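Tramano Members' Forum – Workshop Practice
Thread: Cleaning and storing small spur gears before reassembly

b_beltran
Posted November 13, 2025

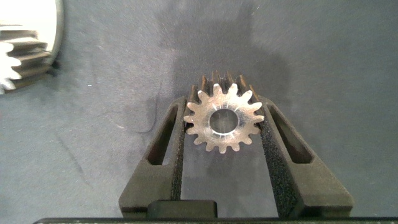

I would welcome members' views on the cleaning of small steel pinions before they go back into a feed gearbox. The machine is an older Lusard bench lathe, and our training shop has 125 loose gears to sort, clean and return to stock. Our written procedure calls for a solvent bath followed by a nylon brush. On a long pinion with pointed teeth, I find that the brush reaches the tooth tips well enough and leaves residue down at the roots. There are also faint radial scratches on the front face, between the bore and the teeth. Should these be polished out, or left alone?

Braulio Beltrán
Training Shop Supervisor

lathe_records
Please leave them alone. The end face carries no load in a plain spur gear, and light marks there have no effect on running. Polishing tends to round the edges of the teeth at the face. I would give attention to the bore and to the tooth flanks.

asemwal
I must respectfully disagree in part. If the face runs against a thrust washer or a spacer, its finish does matter. We rejected several Roussel change gears in August for raised burrs at the bore. A few passes on 400 grit paper, laid flat on a surface plate, removed them without touching the tooth form.

Aarti Semwal

lathe_records
A burr is a different matter from a scratch, and I accept the point about thrust faces. I would still object to abrasive paper as a standing instruction for trainees. They will use it on everything.

fosta77
For the roots, our department uses a pointed wooden stick dipped in solvent. It is slow work – allow 60 minutes for a tray – but it does not mark the steel. Each gear is then oiled, wrapped and stored in a Fosta drawer unit by tooth count and bore size.

b_beltran
Thank you all. The pinion in question does not run against a washer, so the face will be left as it is. I will add the wooden stick to the procedure. May I ask whether fosta77 wraps in waxed paper or in plastic?

fosta77
Waxed paper. Plastic trapped moisture in our store.

asemwal
We use plastic with a drying packet and have had no rust. The packets must be changed on schedule, however.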